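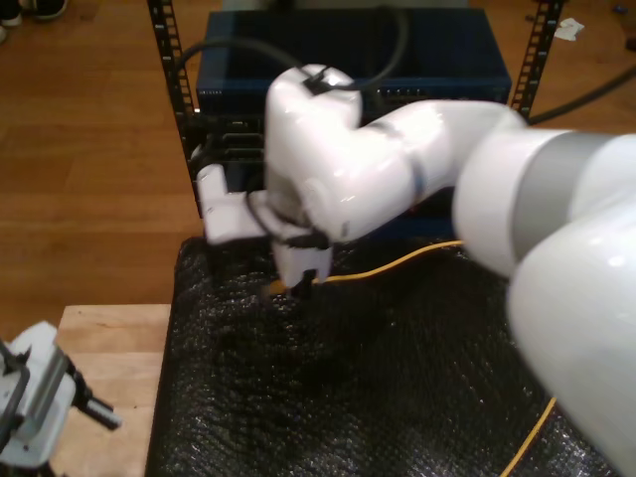 Bench rack, switch mounted, slotted unit under it, one yellow cable on the mat.

Date: 11 June 2006
Subject: Re: [cabling] Booted patch cords in dense switch ports
List: Ollwood structured cabling list

> We are about to order patch cords for the Allport rack and the
> purchasing form wants one part number. The installer prefers cords
> with molded boots. The last batch we had without boots lost latch
> tabs steadily, mostly when somebody pulled a cord backward through a
> bundle. On the other hand, the switch ports are close together and I
> can't get a finger in to release a booted plug once the neighbors
> are populated.
>
> Questions:
> a) Boot or no boot for 109 cords, all switch to patch panel?
> b) Is a bad crimp visible through the plug, or is that wishful?
> c) Does anybody color by function, or is it more trouble than it
> saves?
>
> Rack is a two-post, open sides, front access only after it goes
> against the wall.

Taking these in the order that matters for the purchase, so (b) comes first. Replies to (a) and (c) are further down, along with some notes on how we handle cords before they go into a rack. Everything below refers to stranded copper patch cord, factory terminated. Field-terminated solid cable is a different subject and I would not use it for patching at all.

Part of a bad crimp is visible. With a clear plug you can see the conductors and judge whether they run all the way to the nose. A conductor that stops short is a reject and no meter is needed. You can also check the color order if the light is good, although the white-with-stripe conductors are easy to confuse through plastic, particularly the white/orange and white/green. Tilt the plug until the reflection moves off the flat face. A dark background helps more than a brighter lamp does. We use a black textured mat for this and for general bench work.

What you cannot see is contact quality. A blade can be seated a little high and look normal from the flat side. Sight down the contacts from the end of the plug and compare the heights. One proud contact will bend the matching spring in the switch port, and that port will then be marginal with every cord you put in it afterward. At the Potgieter site we replaced a switch for this reason after swapping cords against the same damaged port for most of an afternoon. The cord that did it had passed a continuity test.

Continuity testers are the other half of the problem. They confirm that pin 1 reaches pin 1 and so on for all 8. They do not detect a split pair. A split pair passes continuity, links up at the low speed, and throws errors under load. If your tester has only a row of lamps, assume it cannot see this.

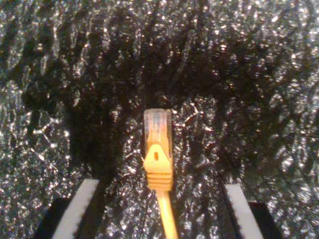
Boot or no boot

Boots do two separate jobs and it is worth keeping them apart when you read a catalog. The ribbed part behind the plug limits how sharply the jacket can bend at the entry. The raised part on the latch side keeps the tab from being caught when the cord is pulled backward. Some boots do one and not the other. A plain ribbed sleeve will not save your latch tabs.

For the Allport rack I would order booted cords with a slim profile, and I would buy 2 of them before placing the order for 109. Fit them in adjacent ports on the real switch, then put a third cord of whatever type you have on the other side and try to release the middle one. Catalog drawings give the boot width but not the stiffness of the cover over the tab, and the stiffness is what decides whether you can work it. Covers that feel fine in a warm office get noticeably harder in a cold equipment room.

If the slim boot still will not release, the fallback is unbooted cords and a rule that no cord is ever pulled backward through a bundle. Open the ties, lift the cord out sideways, close the ties. Hook and loop only. Plastic zip ties get overtightened and then get cut off next to live cords with side cutters, and we have paid for that as well.

Bend radius

Four times the outside diameter for the jacket is the number we hold to. Open two-post rails make this easy to violate, because there is nothing at the side for the slack to rest on and it hangs from the plug. Put a horizontal manager directly under the switch. If there is other equipment mounted immediately below, move it down one unit first. It is a ten-minute job before the rack goes against the wall.

Keep patch cords off the floor. Any heavy cable running behind the rack should have its own route with its own support, separate from the data bundle.

Color

We color by function and keep the scheme short. Yellow for user ports, blue for uplinks, red for anything that must not be unplugged without a call. Gray covers the rest. Earlier we had 13 colors at the Vargate building and nobody could tell the two greens apart under the room lighting. The legend had also gone missing from the rack door by March.

Color does not replace labels. Label both ends, with the same identifier on each, placed far enough behind the boot that it can be read with the plug seated. A wraparound label put right against the boot ends up hidden behind the adjacent cord.

Bench procedure before installation

1. Open each bag on the mat and look at both plugs, flat side and end on.
2. Flex the latch tab once. It should come back fully. Set aside any that stay down.
3. Check that the boot is seated against the plug. A boot that has slid back along the jacket gives the tab no protection.
4. Run the wire map test, with split pair detection if the tester has it.
5. Label both ends.
6. Coil loosely and sort by length.

Rejects get both plugs cut off before they go in the bin. Otherwise they are back in the spares drawer within a week.

One question back to you: are the patch panel ports on the same pitch as the switch ports? If they are wider, you only need the slim boot at one end, and the ordinary cord may do for the short runs if the switch end clears. Please post the switch port spacing if you have it to hand.

--
Ollwood structured cabling list
To leave the list, send a blank message with "unsubscribe" in the subject line.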